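Plemberg Home Help › Bedrooms & Bedding

Fitted sheet won't stay put on a bed with a wood side panel

Posted by leung_upstairs

Hi all, hoping somebody has been through this one. We moved into a rental in Plaltthorpe in October and it came with a bed already in it, light wood base with a panel down the side, and a gray padded headboard. I like the bed! What I don't like is that my sheet works its way loose every single night and by morning one edge is hanging down the side nearly to the floor. I step on it when I get up. I've pulled a muscle tucking it back in (only slightly exaggerating).

The mattress sits down against the side panel, so there's hardly any room to get my fingers in. I bought the Zeltiris sheet clips, the ones that come 3 to a card, and they ping off as soon as I roll over. I also tried just buying a bigger sheet, and that made it worse, now there's more of it to trip on.

The other part of the problem is that I use the bed as a table. Whatever I have in my hands when I come in goes on it, and then I have to clear it all off before I can even start on the sheet.

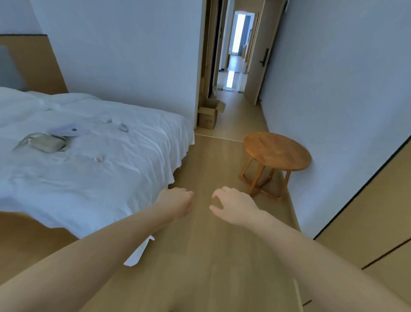 The bed this morning, sheet hanging and my usual clutter on top

Any ideas that don't involve a new mattress? The floor is wood so things slide, if that matters. I can't screw anything into the base because of the lease.

3264 views

quiltedgoose

Had the same setup for years. Go and measure the depth of your mattress before you buy anything else, and I mean at the corner with a tape, don't trust the label. A sheet that's too shallow pops off, but one that's too deep bags up and creeps out, and it sounds like that's where you are now after sizing up.

What fixed mine was elastic straps that run corner to corner underneath the mattress. You do have to lift it, so get someone to help or prop it up with a couple of firm pillows while you fish the strap through. Do the head end first, next to the headboard, where it's hardest to reach. Then pull toward the foot and do that end last. It took me 40 minutes the first time with a lot of muttering – now I can change the whole bed in no time.

Oh, and if it's a flat sheet, straps won't do much for the long sides. Fold proper corners and push the edge flat under the mattress with a wooden spoon. Saves your knuckles on that side panel!

For the clutter, I keep a tray on the dresser. Pouches, cards, little packets, it all goes in there and gets sorted on laundry day.

56 people found this helpful

Tuckedin_Tam

just get a duvet and stop using sheets

mossybanister

Seconding the straps. I'd also put one of those rubbery rug grippers between the mattress and the base, cut a bit smaller than the mattress so it doesn't show. Half my trouble was the mattress itself sliding – the sheet was only going along for the ride. No screws, and you can take it with you when you move out.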